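I've gone off expensive grippers. There, said it. Dwayne Brannigan at Prudden thinks I'm daft, and we've argued about it since March, mostly over crayons. 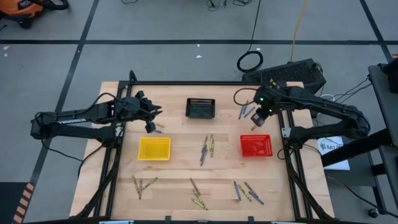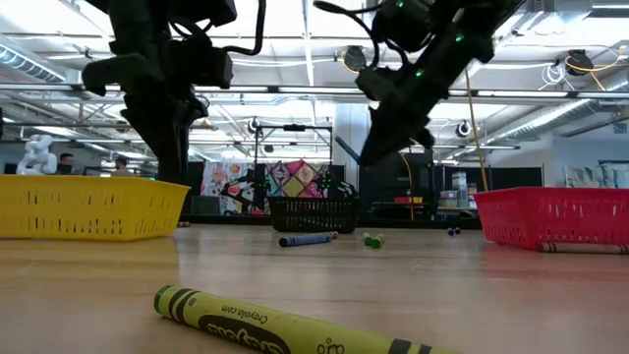

Two black arms, crayons and three baskets, from over the table and from down at crayon level.

Give me plain two-finger grippers and spend what's left on cameras! A crayon is thin, it rolls, and from overhead you can't judge its height at all – get down low and you can. I'd take 3 decent views over a fancier hand any day.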